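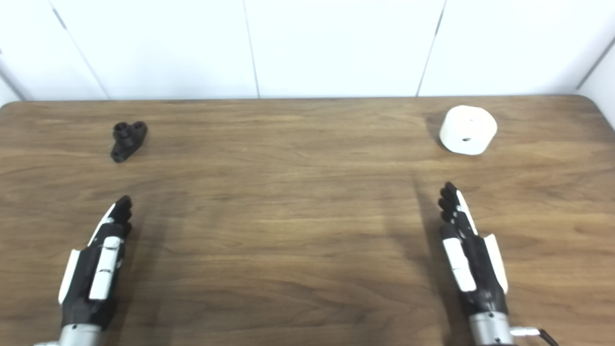 Two hands, one black part, one white cylinder. Bench at Trillow.

Benedetta Ruggiero
September 18, 2022

Budget thread for anyone pricing a two-hand setup for a small shop. We do light parts handling at Trillow and have to send next year's equipment request upstairs by December. Posting my numbers so other people can pick at them.

The hands are the big line and I'm leaving them out here. Every quote is different and the dealer asked me not to share ours. What I can talk about is everything around them, and that's where I got it wrong last time.

Spare fingertips and covers: $977 for the year. I had put down zero. Ask what a single finger costs and how long it takes to ship before you sign anything.

Cables and connectors: $20 each for the short ones. Buy more than you think. Keep them in a drawer with a label on it.

Printed parts. The black piece on the table is the kind of thing we print to practice on – odd shape, two hollow posts, a flat base. Filament is cheap. The time on the printer is what you should budget for.

Table and mounting. Bortolotti in Pornley quoted $2,448 for a steel bench with a drilled top. We are staying with wood for now. Gianni Cocco wants the steel one and he may be right, so it goes in the request as optional.

Training: roughly $2,000 for two people, plus travel to Urkville. The dealer will do it by video for less. I'd still send people in person the first time.

Service contract. Read what counts as wear. Ours covers the wrists and leaves out the fingertips, so see the first item again.

Things I still don't have a price for: a guard for the front edge, a second power supply, storage for the hands when we move the bench.

If you run a pair like this and you've paid for a second year of service, I'd like to know what you paid and whether you used it.

Will add the guard price when Gianni gets it – he has a call in to Bortolotti.

Contact | © 2022 Benedetta Ruggiero | Back to top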